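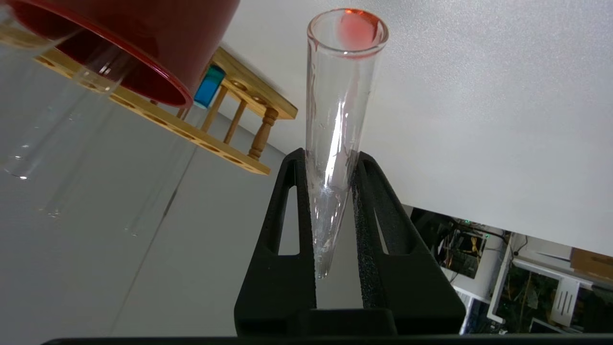 Lorna Dow asked whether the glassware fingers have to be bought along with a new gripper, or whether a lab that already has one can order the fingers by themselves. You can do either. The fingers and the gripper body are separate line items, and the prices below are for each one alone.

Vilero Two-Finger Gripper for Tubes and Small Glassware
Sold and supported by Bulbridge Lab Automation

The Vilero is an electric gripper for bench-size robot arms. Most of our customers use it to move test tubes between a rack and a work area, to hold a tube still while something is added, or to tip one out over a beaker. It handles round-bottom and conical-bottom tubes with the same pair of fingers. Only the grip height in your program changes.

Prices
Gripper body, no fingers: $728
Glassware fingers, one pair with pads fitted: $409
Replacement pads: sold by the pair, ask for current price
Arm adapter plate: quoted by arm model
Shipping: added at checkout

Budget for 2 pairs of fingers if the arm will run every day. Changing a pair takes a few minutes, but a pair that is off being cleaned or repadded can't be used, and we don't keep loaners.

What comes in the box
The gripper body comes with its mounting screws, a hex key, a power and signal cable, and a printed setup sheet. The fingers come in their own box with a second set of screws. The adapter plate is not included with either. Tell us the make and model of your arm when you order, so we can match the bolt pattern. If the arm is on our list the plate ships with the gripper. If it isn't, send us a drawing of the flange and allow extra time.

The fingers
Matte black, with slots cut through them and textured inner faces where they meet the glass. The pads grip a clean tube at a low force setting. Start low and go up one step at a time with an empty tube before you put anything in it. Thin-walled glass needs its own saved setting – don't reuse the one you made for heavier tubes.

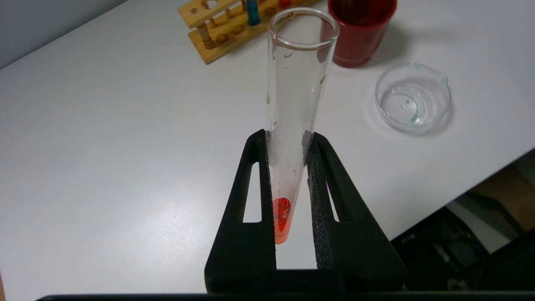

Pads are the part you will buy again. We suggest checking them after every 1,000 picks and replacing them when a tube starts to turn or slide in the grip. Wipe them with a damp cloth after a spill and let them dry before the next run. Strong solvents will shorten their life, and pads spoiled that way are not covered by the warranty.

Planning the rest of the budget
The gripper is usually the smaller part of the bill. Before you ask for a quote, work out what you already have:

Arm. Check the payload with the gripper, the adapter plate and a full tube all added together.
Controller. The Vilero needs one free signal port. Older controllers may need an extra card.
Rack. Any rack will do if it stays put. A light one should be fixed to the table, or the arm will shift it the first time it comes down a little off center.
Glassware. Buy a spare box of whatever tube you plan to use. Setup breaks a few.
Spill tray. Worth having under the work area for any job with liquids.
Staff time. Plan on roughly two days to go from unpacking to a pick routine you would leave running while you are in the room.

Selim Başaran handles quotes and can put the gripper, fingers and plate on a single sheet for your purchasing office. Teaching labs that want to spread the cost can order the body now and the fingers on a later purchase order. The quoted finger price is held until the end of December.

Lead time and returns
Bodies and fingers are normally in stock. Adapter plates for listed arms are too. Unopened items can be returned for a full refund. Fingers that have been mounted can be returned if they are faulty, but not because the tube size has changed, so send us your tube diameter first if you aren't sure. Rory MacBrayne answers fit questions and will test a sample tube if you mail one in.

Warranty
One year on the gripper body and the fingers. Pads are a wear item – they are covered only if they arrive damaged.

Price list last updated June 12, 2022.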